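Fulton Schools Adopt New Rules on Drinks Sold and Served on Campus

July 2023

The Fulton school district has approved a new policy on the drinks that may be sold or served in its buildings during the school day. The policy takes effect at the start of the fall term and applies to cafeterias, vending machines, school stores and events held on school grounds before the final bell.

Under the new rules, energy drinks and other drinks with added caffeine may no longer be sold to students at any grade level. Plain water, milk and unsweetened sparkling water will remain on sale in all buildings. Fruit juice will be offered in smaller servings than before. Coffee and tea may still be sold in staff rooms.

The decision follows a survey of families that the district carried out in May. A total of 434 households returned the form, which was offered in print and online. Of those, 164 said that a child in the home had an energy drink at least once a week. Parents of middle school students were the most likely to ask for clear rules, and many wrote that they had not known such drinks were for sale on campus.

"Families asked us for a policy that is easy to read and is the same in every school," said Buppha Yimyam, director of student health services for the district. "Until now each principal had to decide, and the answer changed from one building to the next."

Yimyam said school nurses had also raised the matter over the past year. Students who came to the health office with headaches or an upset stomach were asked what they had eaten and had to drink that day, and nurses reported that energy drinks came up often enough to bring to the district's attention.

The district will not search bags for drinks brought from home. Staff may ask a student to put a drink away during class, as they may with any food item. Students who need a certain drink for a medical reason should have a note on file with the school nurse.

Vending machines at the high school are supplied by Druretti under a contract that runs for another year. The company has agreed to change the contents of its machines before classes begin, at no cost to the district. The price of bottled water in the machines will drop by 50 cents.

Health classes in grades six through nine will add a short unit on reading drink labels. The unit takes up 5 class periods and covers serving size, sugar, caffeine and the daily percentages printed on the package. Teachers will receive the lesson materials before the term opens.

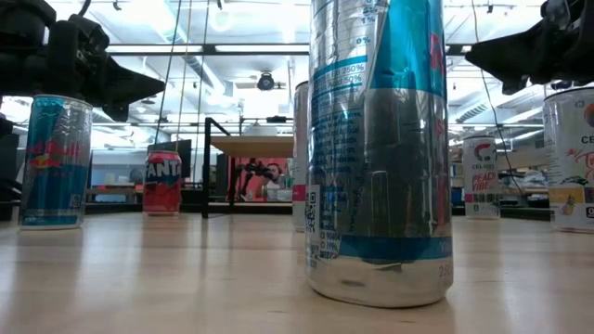
Nutrition figures printed in blue on the side of an energy drink can.

A printed copy of the policy will be mailed to each family with the fall enrollment packet. Copies in other languages may be requested from the school office. Questions about the policy should be sent to the office of student health services. Parent groups that plan to sell drinks at fall events are asked to send their list to the building principal two weeks ahead of the event.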